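Tesora opens its kitchen workroom in Wirnen, with one hardwood spoon to start

6 September 2026

Tesora, the small maker and seller of kitchen woodware, is very happy to announce that its new workroom on the old Paracha dairy site in Wirnen is open to visitors from this week, and that the first thing on sale there will be the Daltach, a long-handled serving spoon that has been in the making, on and off, since March of last year.

We have been asked a good many times when we would have a proper place of our own, and for a long while the answer was a shrug and a promise. The dairy building dates from 1956 and had stood unused for longer than anyone locally could agree on. It needed a new floor, a great deal of plaster and rather more patience over the drains than we had set aside. It has good light on the yard side, though, and a big back room that takes our tables comfortably, and we knew on the first visit that we wanted it.

The Daltach is a spoon for serving and for slow stirring – stews, porridge, jam if you are careful about scrubbing it afterwards. It is a deep reddish brown, with a long slim handle that curves a little and widens as it comes down to the bowl. The bowl itself is oval and not especially deep. We tried a deeper one and found that it held too much sauce and was awkward to clean, so back it went to the bench. The finish is glossy, glossier than most of our older pieces, and we did wonder whether our regular customers would take to it. Those who tried the early ones at the spring market told us they liked the way it showed up the grain, and that settled the matter.
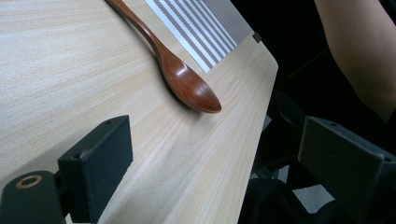

The first batch is 170 spoons, and we would sooner keep it at that and make another later than hurry. Every one is shaped from a single piece of wood, sanded by hand and finished in the workroom, so you will find small differences between them. Some have darker patches in the hollow of the bowl, some are more even, and visitors are very welcome to pick through the basket until they find one they like. We do it ourselves.

The Daltach costs £15 and will be sold only from the Wirnen workroom until the end of the month, after which it will go to our usual stockists. Orders by post will open then too, and we will put a note on our website when they do. Please don't send payment before that, kind as it is of people to try.

Looking after the spoon is simple enough. Wash it in warm soapy water, dry it with a cloth and leave it out on the side for an hour or so before it goes back in the drawer. It should not go in the dishwasher or be left standing in a hot pan. If the surface dulls after a year or two of hard use, bring it in and we will refinish it at no charge.

The workroom is open Wednesday to Saturday, from ten until four. There is a step at the yard door and a level entrance round the side, next to the bicycle racks. The larger tables are kept clear on Saturday mornings for our spoon-finishing sessions, which last 75 minutes and include all materials and a cup of tea. Places can be booked at the counter or by telephone, and children over eight are welcome with a grown-up.

Parking in the yard is limited, and we would ask visitors coming by car to use the public car park behind the library and walk up the lane.

Press enquiries, and requests for samples or photographs, should be sent to the Tesora workroom at Wirnen.

Ends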